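**Kekemo Shared Workshop opens two-arm bench to members**

15 June 2024 - The Kekemo Shared Workshop is pleased to advise that its two-arm robot bench, built by members under the Planeck program, is now open for bookings.

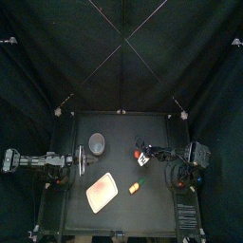

Work on the bench commenced in April under the direction of Solveig Bråten, with the enclosure and wiring organised by Bjartur Eskildsen. Sessions run for 2 hours and are limited to 7 members.

"We wanted a bench our members could repair themselves," Ms Bråten said. "Every part can be reached with ordinary tools - the labour was our own."

Build notes are available at the workshop's front counter.

**Enquiries:** Bjartur Eskildsen, Kekemo Shared Workshop, extension 2267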